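Home News Programs Get Involved Contact

Old desktops, new homes: the Kurness reuse drive is back

Our February collection is open, and we already have a hallway full of towers! Salim Muriithi has started the intake sheet and is taking drop-offs until 6 in the evening.
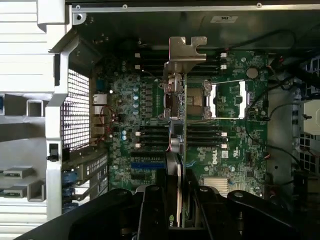
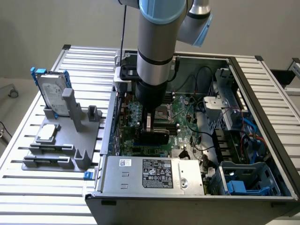
If you have an office machine gathering dust under a desk, please think of us before you think of the curb. Most of what people hand over still has years left in it, especially for homework, email and job applications, and the big business desktops are our favorites. They open up wide, and when you lay one on its side, like the Dell here, you can get right to the green motherboard and everything plugged into it. Take out any disks or drives you want to keep (we wipe everything else before it goes further), and tape the power cord to the case if you still have it. Monitors are welcome too. Printers, sorry, we just can't store them this time.

Last year's drive brought in 1,524 pounds of equipment, which is wonderful for a town our size. This time we'd love to get up to 100 working computers out the door, with the first batch going to families at the Afolabi Street learning center. Jummai Anozie runs the evening class there and tells us her waiting list is long and very cheerful about waiting.

We also need parts! Memory, graphics cards, keyboards and plain old mice all get used. Loose parts travel best in a padded envelope with a note saying what they came out of.

And if you'd like to learn how to fix things yourself, Salim's beginner bench session has room for 10 people. No experience needed, and he'll lend you a screwdriver. Sign up at the front desk or reply to this newsletter.

Contact us | © Kurness Community Reuse | Back to top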